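Vamico Tracking Stack: Gallery
Print this page | E-mail this page

Vamico is the pose tracking and retargeting package maintained at Broner. It takes marker detections from one or more cameras, finger data from a pair of sensor gloves, and a table of fixed offsets, and produces a time-aligned stream of hand poses in the table coordinate system. The planner, Pritley, reads that stream and does not talk to the cameras or gloves directly.

The pictures on this page go with release notes 15 and show the bench during tracking work on ordinary tabletop objects. Text between them covers the parts of the software that users ask about most. Full parameter lists are in the manual and are not repeated.

Wrist pose

Each glove carries a printed cube. Every face has its own pattern, so a single detected face is enough to give a full six-degree-of-freedom pose, and two faces give a better one. The solver works on all visible corners at once and does not average the per-face results. Averaging was used in early versions and produced a visible jump each time a face entered or left view.

The left and right cubes have separate offset tables. Swapping them is the most common setup error. The symptom is a wrist that translates correctly and rotates around the wrong point. Run the offset check before recording, with the hand still and then with the forearm turning slowly.

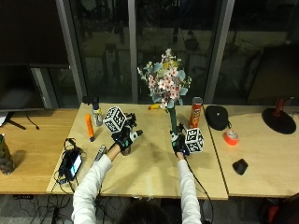
Both cubes in use. The left hand holds the bouquet by its stem; the right is at a small dark object.

Thin stems are a hard case for contact estimation. The finger model closes until the joint readings stop changing, then compares the fingertip gap to the object width in the scene file. For a narrow cylinder the gap is close to the noise in the readings, so the contact flag can flicker. Release 15 adds hysteresis to this flag. The default hold time is 156 ms and can be set per object class.

Blossoms and leaves are handled in a different way. They have no reliable rigid shape, so the scene file describes the bouquet as a rigid stem with a soft volume on top. Pritley treats the soft volume as passable at a cost. Set the cost too low and planned paths go straight through the flowers. Set it too high and the planner reports no solution for any approach from above.

Rigid items such as cans and boxes need only a primitive and a size. Use a cylinder for a can, lid included.

Time alignment

Camera and glove data arrive on different clocks. Vamico estimates the offset between them at startup from a short waving motion and then tracks drift while running. The estimate is written to the log header. If the residual is above the limit, the session is marked as unaligned and Pritley will refuse to load it. This can be overridden on the command line, but the poses should then be used for display only.

A reference session of 3,933 pose samples is supplied with the package for regression testing. Replaying it should give the same output on every machine to within the tolerance in the test file. Of the bug reports closed in this cycle, several came down to a locally edited tolerance.

Wide-angle views

Strongly curved images need the fisheye camera model. The standard pinhole model with extra distortion terms will converge during calibration and report a low error, yet the poses near the rim will be wrong. Select the model explicitly in the camera file.

Orientation is not assumed. Marker detection runs on the image as delivered, upside down or otherwise, and gravity is applied later in the pose graph. Do not rotate images before detection — it moves the optical center and invalidates the calibration.

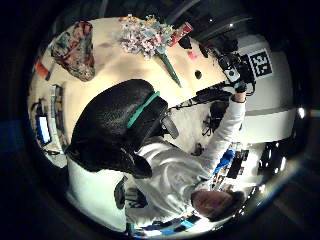 Wide-angle view with a square marker beside the handheld device and a gloved hand close to the lens. Bouquet lying on the table.

A large hand near the lens can cover much of the image. The detector skips regions where no marker border is found and keeps the last valid pose for up to 409 ms, after which the track is dropped and reported as lost. Lost tracks are not filled by interpolation unless the offline smoother is run.

Known issues in this release: the Ouazzani log viewer draws the left hand mirrored when the table coordinate system is left-handed. The logged data is correct. A viewer fix is planned for September.

Page updated Tuesday, July 23, 2019
Shares: 15 | Comments: 0

Contact Broner | Copyright Broner. All rights reserved. | Back to top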